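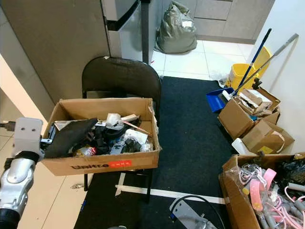
3 min read

Section 4. Pairing shelf labels with the Festeo base station

Complete Section 3 (mounting and power) before you start. The base station must show a steady green light. If the light is amber, the station has no network address and labels will not pair.

One base station supports up to 2000 labels. The Ismont store runs 1636 labels on a single station.

4.1 Load the product list

1. Sign in to the Festeo console with a manager account.
2. Open Products, then Import.
3. Select the export from your register system. The file must be a CSV with the columns item number, name, unit, price and tax code, in that order.
4. Click Check file. Rows with errors are listed in red. Correct them in the register system and export again.
5. Click Import.

Note: Item numbers that begin with a zero lose the zero if the file is opened and saved in a spreadsheet program. Import the file exactly as the register system wrote it.

4.2 Wake and pair the labels

Labels ship in sleep mode.

1. Hold the button on the back of the label for three seconds. The display flashes once and shows a nine-digit code.
2. On the handheld, open Pair and scan the label code.
3. Scan the barcode of the product.
4. Wait for the price to appear on the label before you go on to the next one.
5. Clip the label into the rail.

Work one aisle at a time, from left to right and top shelf to bottom. The handheld keeps its list in the order of scanning, and a missed label is much easier to find if the list follows the shelf.

Caution: Do not pair labels in the stockroom and carry them out in a stack. Labels that are paired away from their shelf have no location, and the Pick function will skip them. 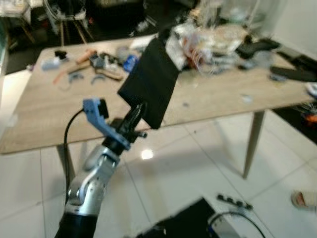 Zulema Iturra

4.3 Choose a template

Three templates are installed: Standard, Promotion and Unit Price Large. To change the template for a whole department:

1. Open Layout, then Departments.
2. Tick the department.
3. Select the template and click Apply.

A full department of 298 labels takes up to 20 minutes to refresh. Prices stay readable during the refresh, but do not start a second one until the progress bar has closed.

Note: The Vivier rail is too shallow for the large label. Use the adapter strip described in Section 2.

4.4 Test before opening

1. Change the price of one item in each aisle at the register.
2. Check that the new price shows on the shelf within two minutes.
3. Change the prices back.
4. Open Reports, then Unanswered. The list should be empty.

If a label stays on the list, wake it again and repeat 4.2. If it fails twice, replace the battery.
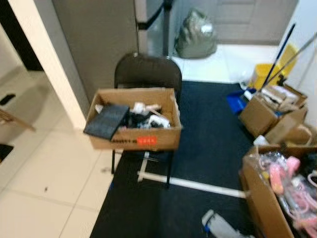

Comment received Wed 29 September: Step 4.4 should say that the handheld has to be docked first. Ours was still in Pair mode and the Unanswered list showed the whole dairy aisle. Once it was docked and we ran the report again, the list cleared.

Reply: The docking step will be added to 4.4 in the next revision. Until then, dock the handheld before opening Reports.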